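## 3. Planning and budgeting before purchase

This section applies to sites ordering handheld gripper units under the Plercombe scheme. It should be completed before any order is placed with Pasaribu. Sites that already hold units from an earlier order may begin at step 4.

1. Appoint one budget holder for the site. Orders signed by more than one person will be returned.
2. List the rooms in which the work will be done and the tasks intended for each. Reading rooms and shared study areas may be included, provided that the furniture will remain in place.
3. Enter the number of units required on Form B. The standard allocation is 2 per site. Requests above this figure must be supported by a written case.
4. Enter the unit price of £1,401. This covers the handle, both fingers and one set of ridged pads. Delivery to Toltlow and Skurkgate is charged separately.
5. Set aside £60 per unit for replacement pads. Pads are treated as consumables and may not be charged to the equipment line.
6. Allow £50 per room for household items to be handled, such as cloths, books and pamphlets. Items already held on site should be used first.
7. Send the completed form to the scheme office by the end of August.

**Note:** Prices are held for the current ordering round only. A form received late will be priced at the rate for the next round – the difference must be met by the site.

**Note:** Left and right fingers are supplied as a pair. Spare plates may be ordered singly, but the screws are not included and must be entered on a separate line.

**Caution:** Do not order pads from another supplier during the warranty period. Doing so will end the cover on both fingers.

**Caution:** Check polished tables with the room's owner before work is agreed. The scheme does not pay for the repair of surfaces, and a site may wish to add a table covering to its own budget.

### 3.1 Handling work at a reading-room table

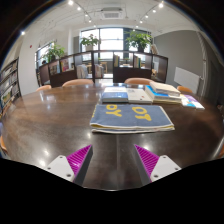
Aisyah Manurung asked whether the £60 for pads could be carried over if it was not spent in the first round, as Skurkgate would prefer to order them all at once.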